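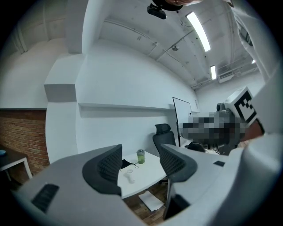
Porkden Household Board – Heating and Cooling
Posted in January by marnex_owner

Our building switched to Marnex meters and my bill went from 53 to 197 in one month. Same apartment, same thermostat setting. Has anyone on Hornov Street seen this?

brickline: Mine went up too, but only by 11. Check the estimated reading box on page 2. If there's an E next to the number, they guessed.

marnex_owner: There is an E. So they made it up?

brickline: They estimate from last winter. Call and give them the real number off the dial.

tallgrass: I don't agree that it's the estimate. The old meters ran slow for years and people got used to low bills. Dimitriou Management said so in the lobby notice.

brickline: The notice said "may have." It didn't say every unit. A slow meter doesn't explain that kind of jump.

tallgrass: It does if you have electric baseboards and a drafty corner unit.

marnex_owner: Corner unit, yes. Baseboards in two rooms.

oldradiator: Here is what I did last year:

1. Read the meter at 9 p.m. and again at 7 a.m. with everything off except the fridge. Write both numbers down.

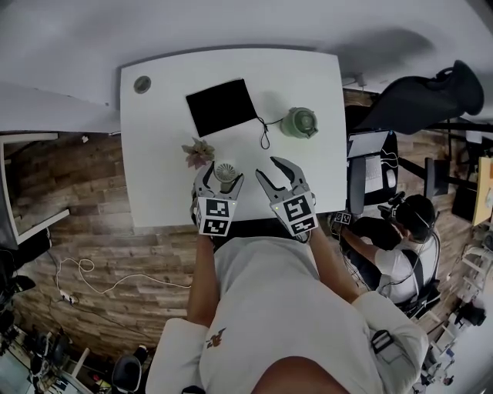

2. Do it again the next night with the baseboards on. Send both sets to the billing office and keep a copy.

marnex_owner: Will do it this week. Should I pay the 197 in the meantime?

tallgrass: Pay it. They add a late fee either way.

brickline: I'd pay the usual 53 and dispute the rest in writing – ask them first if that stops the fee.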